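Tlapale: Task Sequencing for Two-Arm Garment Hanging
Project report, Apostolos Dimitriou and Nayeli Beltrán
April 13, 2026

3. Planner and control

The January version of Tlapale ran the whole task as one scripted trajectory. It was replaced by a state machine with 6 states: locate, grasp, insert hanger, clip, lift and release. Each state has an entry check and a timeout. Both arms share one clock, and a state is left only when both report that they are done.

Perception takes the fixed view and the wrist views. The fixed view gives the coarse position of garment, basket and rack; the wrist view takes over once a gripper is close to the cloth. 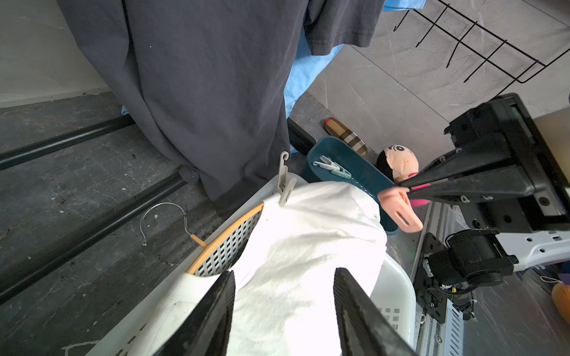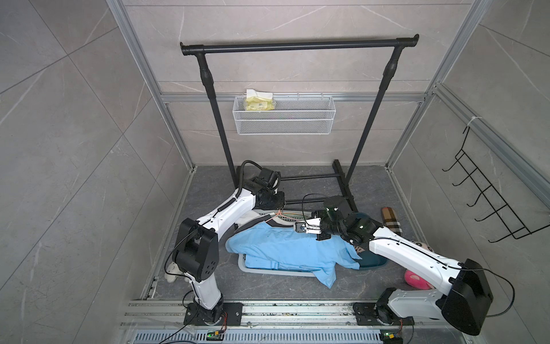
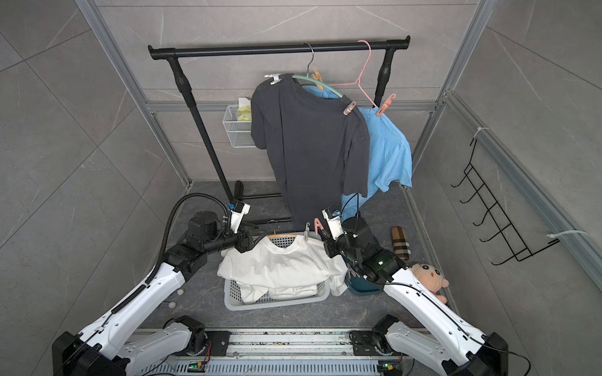
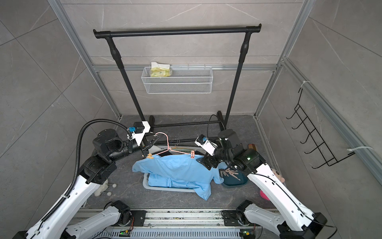 Figure 5. Garments, laundry basket and the two-arm cell. The first view is from a wrist camera, the other three from a fixed camera.

Segmentation was trained on 326 labelled frames. Light cloth against the pale basket remains the weakest case — the mask tends to leak over the rim, and the grasp point is then set too low. A depth threshold was tried and dropped, as it also removed thin sleeves.

Collision checks treat cloth as free space. The hanger is modelled as a rigid body attached to whichever gripper closed on it first. When both arms hold it, the second arm follows the first with a fixed offset.

3.1 Logging

Joint states and state changes are written to one file per run. The replay tool reads 2 runs side by side. Source code is in the planner folder of the project repository.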